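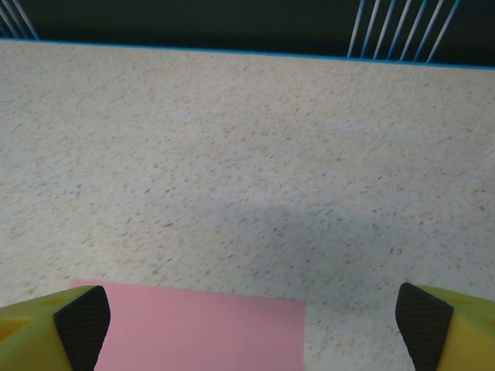 Róisín Lenihan wanted to know if the levelling could wait until after the sheets were down, and whether a speckled top really needs a marked edge when you can just eyeball it. No to the first. Yes to the second, see step 6.

Posted May 4, 2023
By the Munton craft room desk

Section 5: Setting up the work top

Covers the Bivari bench only. If yours is the older Yeh fold-out, the leg notes don't apply but the rest is near enough. Do Section 4 (legs and braces) first. Allow an arvo for it, less with a second pair of hands.

Before you start

Clear the top completely. Everything off, incl. tape dispensers. You want a metal ruler, soft pencil, low-tack tape, damp cloth, dry cloth, small level. Good light from one side if you can get it.

Wipe down

1. Damp cloth, mild detergent, whole top. Work away from you towards the blue edge so the crumbs finish up in one place.

2. Dry it. Properly. A speckled surface hides drips, so run a palm over it and don't trust your eyes.

3. Same again with the dry cloth for paper trimmings. Tan and grey bits vanish into the pattern. Foam offcuts too.

CAUTION: no solvent on the coloured edge. Metho will dull it, and we've had one go patchy after a single wipe.

Level

4. Level on the top, front to back, then side to side. Adjust the feet a quarter turn at a time. Check again after each foot becuase moving one throws the others.

5. Push down on each corner. Any rock, go back to 4. Don't pack a foot with folded card, it squashes by November and you'll be doing this again.

Guide line

6. Measure 162 mm in from the front and rule a light pencil line along the top. Tape along the line if pencil won't show among the flecks. It mostly won't.

7. Mark the middle of the line with a short tick.

NOTE: measure from the front only. The back edge can look like it runs at an angle depending on where you're standing. Measure off the back and you'll talk yourself into a crooked line.

Sheets

8. Start with a plain coloured sheet. Pastel pink is good against a beige top, you can see the edge sharply. White gets lost, beige obviously worse. Paper, card or thin foam all fine as long as the sides are straight.

9. Far side of the sheet to the line. Right-hand side to the tick. Smooth from the middle outwards.

10. If it curls, flip it. Still curling, leave it under a heavy book overnight. Ditetum spray tack is OK on card, not on foam.

11. Trim with the sheet flat and a cutting mat under. Never straight on the top. Scratches hide in the pattern at first, then fill with dirt and don't.

CAUTION: fingers back from the ruler. Blade away after each cut, not at the end of the job.

Wire rack

12. Anything with wire bars stays past the blue edge, never standing on the work top. Feet mark it.

13. Leave a gap between the bars and the edge for your cloth.

14. Max load for the standard wire rack is 5 kg. Wet work on the lowest level so it doesnt drip on the finished stuff.

Shadows

15. Switch your lamp on and hold a hand where you'd normally work. Soft grey smudge over the sheet is alright. Dark shadow right along the line, move the lamp to your other side.

Troubleshooting

Sheet slides: top still damp or dusty. Back to step 2.
Line won't rub off: pencil too hard. Soft eraser, then damp cloth, no scourers.
Sheet overhangs the front: too big for the line. Trim it, or for the 457 mm sheets skip the line and square up to the front instead.
Top rocks again after a week: floor. Carpet settles. Relevel.

Section 6 is storage, up when it's done.

Comments

Róisín Lenihan: OK did it in the right order this time. Tape over pencil, definitely. Couldn't find my line at all on the first go.

benchpress: Is the 162 from the very front or from where the trim starts?

Munton craft room desk: Very front. Will fix the wording.

kaz_t: Mine has been propped on folded card for two years, no dramas

papercuts: Steps 9 and 10 should be swapped imo. Flatten first, then line up. Otherwise good, ta.

Related

Section 4: Legs and braces
Section 7: Blades, mats and safe storage
Getting glue off a laminate top
Which card for which fold
Yeh fold-out: replacement feet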